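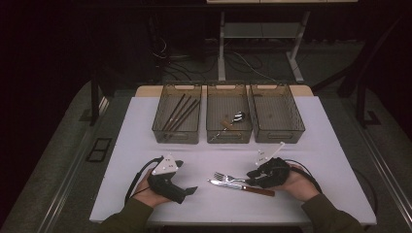 Figure 6. Bench with three bins, cutlery and two hand-held grippers fitted with marker plates.

6 Setting Up the Bin Perception Module

6.1 Purpose of this section

This section explains how to set up the Plokham perception module for sorting cutlery into open bins. The module finds each bin, finds the items on the table, and passes one target bin and one grasp point at a time to the Berard planner. It applies to software release 3. Installation of the planner is covered in Section 4 and is assumed to be complete.

6.2 Before you begin

The operator must have write access to the station profile. Accounts are issued by Liudmyla Tkachenko, Station Software. The operator should also confirm that the marker plate files loaded in Section 5 match the plates mounted on the grippers. A left plate loaded as a right plate will pass the start-up check and produce mirrored paths.

CAUTION: Stop any running recording before changing the station profile. A profile that is changed during a recording is saved with that recording, and the earlier values are lost.

6.3 Defining the bins

1. Open the station profile and select Regions.
2. Select Add Bin. The module proposes an outline from the head camera view.
3. Drag the corners of the outline to the top rim of the bin. Do not use the floor of the bin. With see-through plastic, the module may otherwise take the table or the floor of the room as the base of the bin.
4. Enter a name for the bin. Names may contain letters and digits only.
5. Assign an item class to the bin. The classes supplied are chopsticks, spoon, fork, knife and other.
6. Repeat steps 2 to 5 for each remaining bin, working from left to right.
7. Select Lock Regions.

NOTE: A bin with no item class is treated as an obstacle. The planner will route around it and will never place an item in it.

NOTE: A bin does not have to contain an item when it is defined. The class comes from the profile and is not learned from the contents.

6.4 Setting the wrist camera filters

The head camera decides which bin is used. The gripper cameras decide where the fingers close. Clear and textured walls affect the gripper cameras more strongly, and the default filters were prepared for solid-colored bins. They must be changed for clear ones.

1. Select Wrist View, then Filters.
2. Set Exposure Limit to 560.
3. Set Glare Mask to On. The mask removes bright streaks from the grasp search.
4. Set Minimum Item Length to 40. Shorter shapes are discarded as reflections.
5. Hold one gripper over a bin that contains a metal item, with the fingers open and the item between them.

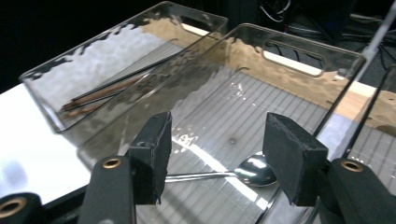 6. Check the overlay on the station display. One outline should follow the full length of the item, including any part that passes beneath the fingers. If the outline stops at a finger, select Join Segments.
7. Check that no outline has been drawn on the wall of a neighboring bin. Items seen through a textured wall are blurred and may be reported with a false angle. If this occurs, set Neighbor Regions to Ignore.
8. Repeat steps 5 to 7 with the other gripper.
9. Select Save Filters. Filters are stored separately for the left and right gripper.

CAUTION: Do not raise the exposure limit to make a dark item easier to find. Polished metal will lose its edges, and the grasp point may move toward the brightest part of the item. Use Item Contrast for dark items.

6.5 Overlapping items

When two items overlap on the table, the module reports them as a group. The planner takes the upper item first and then requests a new view. If the upper item cannot be determined, the group is marked Hold and the operator is asked to choose.

The setting Split Groups Automatically is off by default. It should remain off for knives with handles of a different material from the blade, as the module may divide the knife into two items.

6.6 Messages

Message 366: Region without base. The outline was drawn on the wrong edge. Repeat Section 6.3, step 3.

Message 367: Plate not seen. A marker plate has been hidden from the head camera. Turn the gripper until the plate is in view. The message clears without operator action.

Questions concerning this section should be sent to Domnica Nistor, Documentation Office, Utholm. Continue with Section 7, Path Limits.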